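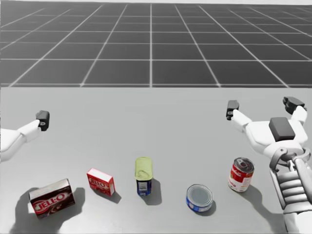
[resow-users] Re: Right arm ignores stop on second and later episodes

From: Attila Simon
Date: Tuesday, December 19, 2023
To: resow-users

Fernanda Valente wrote:
> We run the two-arm grocery table in Resow with the stop monitor
> turned on. The first episode after launch is fine. From the second
> one on, a stop request halts the left arm and the right arm keeps
> going to its last target. Log says "stop accepted" for both. No
> error, no warning. Is this a known problem, or is our config bad?
> We want to move the same monitor to the hardware cell at
> Boltangate in January and I would like to know first.

Your config is fine. I can reproduce it on a clean checkout, and please don't move the monitor to hardware until the patch below is in.

What happens

The monitor keeps one handle per arm. On episode reset the scene is rebuilt and each arm gets a new controller. The left handle is looked up again by name. The right handle is cached at launch and never refreshed. A stop request then goes to the old right controller, which still exists in memory, accepts the request, and drives nothing. That is where your "stop accepted" line comes from. It reports that some controller took the message. It does not check that the joints slowed down.

I ran 88 episodes with a stop sent at step 30 of each. The left arm stopped in all of them. The right arm stopped in the first and in no other. Where the right gripper ends up depends only on the target it had at the time, so any one run can look harmless. 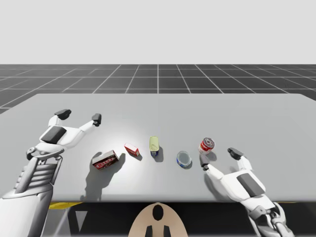

Both grippers open, right fingertip next to the red and white can.

A pose like this one is no use for telling the two cases apart. An arm that has halted and an arm that is passing through look the same in a still. Use the joint velocities, and read them from the physics step. The values published by the controller come from the stale object too and will show zero.

Things I ruled out

Contact with the objects. Same result with the boxes and cans removed from the table.

Step size. Halving it changes nothing.

The Lò planner. I replaced it with fixed joint targets and the right arm still ran through the stop.

Workaround

Restart the process between episodes. Slow, but the handles are correct after each launch. Calling reload on the monitor does not help, as reload keeps the cache.

Patch

Pushed to branch stop-handles. It changes two things:

1. Both handles are resolved after every reset. If either lookup fails, the episode does not start.
2. "Stop accepted" is now logged only on receipt. A separate "stop confirmed" line requires joint velocity under the limit within 32 steps. If that does not arrive, the run aborts with an error that names the arm.

With the patch I have 79 episodes done and both arms confirmed in each. The rest of the batch is still going. I have not tested with Osow as the physics back end. It handles resets in its own way, and I would not assume the result carries over.

Fernanda, can you run the branch on your scene and send me the monitor log, plus raw joint velocities for the right arm from the second episode? For Boltangate, the monitor must not be the only stop in the chain, patched or not. The hardwired stop has to cut both arms without going through this code.

Attila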